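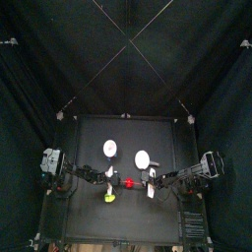

The table, with its black mat and its black cloth walls.

The Spoon Drawer

My sister left me her house in Drirkell for the month of July, along with a list. The list ran to 17 items. Item one was the cat, who had died in the spring, so I felt I was off to a good start.

Item two said, "Sort out the drawer." She didn't say which drawer. Her kitchen has 5 of them, and I opened each one in turn and found that she could have meant any of them. The first held string. The second held more string, and a manual for a Jeka coffee maker that I never found anywhere in the house. The third would only open as far as my wrist, which is how I met the potato masher. I decided she meant the fourth, on the grounds that it was the one with the spoons.

I should say that I am not a person who sorts. I own a fork I like and a fork I don't, and I have built a decent life on that basis. My sister is different. She buys spoons the way other people buy lottery tickets, with no plan and a great deal of hope. She had soup spoons, and baby spoons though there had been no baby in that house for twenty years, and a slotted one so large that I took it at first for part of a fence.

I tipped the lot out on the kitchen table at nine in the morning and had coffee. I had coffee again at ten. By eleven I had made two piles, which I called Yes and Really. I phoned her to ask for guidance.

"Is the red one there?" she said.

"What red one?"

"The red one," she said, and the line went quiet in the way it does when she is covering the phone to tell someone about me.

I went through the piles. There was no red one. I went back to the string drawers and then to the masher drawer, at some cost to my knuckles. I looked in the bread box. I looked in the cat's old basket, which felt disrespectful, and then behind the stove, which felt worse. At noon I called back and said it must have gone out with the trash, years ago probably, and how much could a thing like that matter.

It was from the Backlund Hotel, she said. Our mother had taken it from the breakfast room the summer I was six, slipped it into her purse between the jam and the bill, and then lived in fear of a letter. Every time the mail came from out of town, she would hold the envelope to the light. The letter never arrived. The spoon was used for ice cream on birthdays, and whoever had the birthday got to eat with it, and the rest of us ate with ordinary spoons and were bitter.

"You cried when it was mine," my sister said.

I said I had no memory of that. I had a very clear memory of that.

She told me to try the box marked Grendden, on top of the wardrobe. Grendden was the moving company she used when she left her husband, and as far as I could tell she had never unpacked a single thing they carried. The box weighed as much as I do. It came down faster than I had intended, and it opened by itself on the way. There were curtains in it, and a lamp with no plug. There was a restaurant bill for $45, folded into a square, with the word "never" written across the back in her handwriting. I didn't ask. Under all that was a dish towel rolled up tight with a rubber band around it, and the rubber band broke when I looked at it.
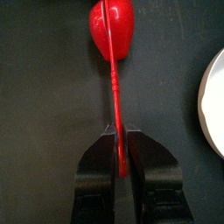 Red plastic, with a thin ridge down the middle of the bowl and small ribbed bands at the neck.

I had remembered it as bigger. I had also remembered it as glass, or something like glass, a thing you would be a fool to leave lying around a hotel. It was plastic. Our mother had spent thirty years afraid of the police over it.

I called my sister and said I had it. She asked if it was all right, and I said it was a spoon, and it seemed about as well as could be expected. She asked what the number was on the bill from the hotel, the one our mother always kept with it, and I shook out the towel and there it was, soft as cloth. Room and breakfast, bill number 1162. Paid in full.

"She left a tip, too," I said. "A good one."

"Well, of course," my sister said. "She wasn't a thief."

I put the other spoons back in the drawer, Yes and Really together, and crossed off item two. Then I went out and bought ice cream – it was nobody's birthday – and sat down at the table and ate it straight from the carton, with my mother's spoon, before my sister could come home and say whose turn it was.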